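Teaching the cloth pick-up by hand, part 2

Right, so you've got the hand-held gripper and a printed drawstring cloth on the table, with the basket behind it. Now the fun bit!

1. Start recording before you move, then bring the fingers down slowly over the hem, right where the yellow cord runs. Go for the hem itself (a pinch on plain fabric slid out on me constantly).

2. Squeeze until the fingers close, and wait a beat.

3. Lift gently towards the basket, keep your wrist level, lower the cloth in and let go.

4. Crumple it differently and go again. I did 100 of these over two evenings, with tea, and binned 55 where I'd rushed the squeeze – my own silly fault.

If the cord stopper gets in your way, slide it along before you start the next go.

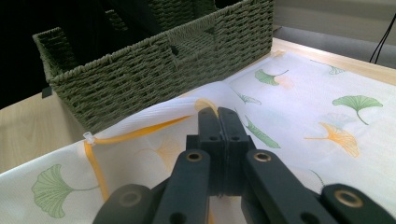

Once you've got a decent pile of goes, copy them across and we'll get on to training.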